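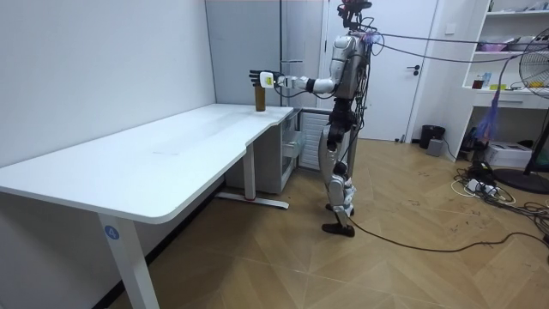 Keeping a white desk white (and other small-room tips)

I've had a pale desk for three years now and I love it, but my goodness, it shows everything. Forearms, tea, hand cream, the bottom of every mug I own. The old dark one hid its sins and I never wiped it from one month to the next. So these are the things I've learnt, mostly by doing them wrong first.

Smudges first. Those faint patches in the middle, where your wrists rest, are mostly skin grease, and plain water just pushes them about. One small drop of washing-up liquid in a bowl of warm water, a well-wrung cloth, then a second cloth with clean water, then dry it straight off with a tea towel. Look along the surface with your head down low, towards the window, and you'll see the bits you missed!

Skip the gritty cream cleaners. I used one on a pen mark and got rid of the pen mark, and also the sheen, and now I have a dull patch the size of a biscuit for ever. For biro I dab on a little surgical spirit with a cotton bud (try it somewhere hidden first) and rinse afterwards.

Cups. I'm very fond of a tall, slim cup on a desk because it takes up so little room, but tall and slim also means tippy. Mine lives at the back, near the wall, well away from my elbow. If it's a drink I use a coaster, and if it's pens I put a handful of dried beans in the bottom for weight — chickpeas work too.

If you've got an L-shaped desk, pay attention to the inside curve. Crumbs collect along that edge and so does dust, and it's the bit your sleeve polishes all day. I run a cloth round it whenever I get up to make lunch.

Now the floor. My room is parquet, and a standing desk with long flat feet is a heavy thing to drag across it. Don't drag it. Empty it, get a second person, and lift. I stuck felt strips under the foot bars when we moved mine in April, and I check them when I hoover, as grit gets into the felt and then it's as good as sandpaper. A Pistel crevice nozzle goes neatly along the side of the bar.

Drawers under the desk are handy, but leave a gap if there's a radiator next to them. I keep 30 cm clear, and I don't store candles or chocolate in there (ask me how I know). For the radiator itself, wait until it's cold, lay an old towel underneath and push a long Isden duster down between the slats. Do it before you mop, or you'll be mopping twice.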